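Clillow Institute of Technology
Automation in Practice, Unit 4: Household and Shop-Floor Chores
Course handout, revised 2021-05-22

4.1 Scope

The previous unit covered fixed automation: parts arrive in a known pose, the fixture holds them, and the machine repeats one motion. This unit asks how far the same hardware gets when the fixture is taken away. The chores considered are clearing a table, sorting small dishes, loading a rack, and emptying a parts bin. Navigation between rooms is left to Unit 6.

4.2 What counts as doing a chore

A demonstration shows that a motion is possible at least once. A chore is done when the end state is correct, the items are undamaged, and no person stepped in. Reports often mix these up. When reading a results table, find out first who reset the workspace between attempts and whether that time was counted.

Three quantities are used in this course:

Success rate: completed attempts divided by all attempts, including those stopped by the operator.
Cycle time: from the start command to the release of the last item.
Intervention rate: operator actions per 50 cycles.

4.3 Worked figures

The Cartwright exercise log contains 2,278 attempts at moving a single item from one marked spot to another. Of these, 470 ended in a stop or a wrong placement. The success rate is therefore 1,808 / 2,278, or 79.4 percent. For a single transfer this looks usable. For a table of four items, assuming independent attempts, the chance of clearing it without error is 0.794 to the fourth power, or 39.7 percent. The independence assumption is generous — a dropped dish usually disturbs its neighbors.

The Skeltlow cell on the shop-floor side runs a similar transfer with machined blanks in a tray. Its log is treated in Problem Set 4 and should not be pooled with the Cartwright data, as the two use different stop rules.

4.4 Grasping small dishes

Parallel jaws close along one axis. A block offers two flat faces and the choice of axis is simple. A shallow dish offers a rim. The usual options are to straddle the rim with one finger inside, or to span the full width if the stroke allows. Straddling needs an accurate height: too low and the inner finger presses on the dish, too high and the grip is on the rim edge alone. Glossy surfaces also degrade depth readings, which feeds directly into the height error.

Cloth adds a further difficulty. It gives slightly under load, and a dish pushed sideways may drag the fabric along with it.
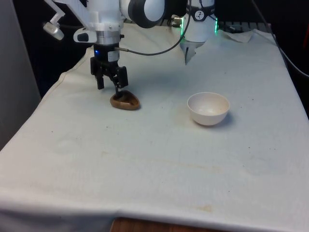 Figure 4.1. Parallel-jaw gripper with open jaws over a shallow oval dish; white bowl to the right.

For the layout in Figure 4.1, sketch a straddle grasp on the dish rim and mark the closing axis. Then state how the required approach height changes for the bowl, which is deeper.

4.5 Present position

Single transfers of known rigid items are within reach, at low speed and with supervision. Mixed tableware, wet items and stacked items are open problems at household reliability. On the shop floor the threshold is easier to meet — trays can be redesigned and a reject bin is acceptable. A kitchen offers neither.

Reading before Unit 5: Hundix lab manual, the sections on stop rules and on gripper stroke.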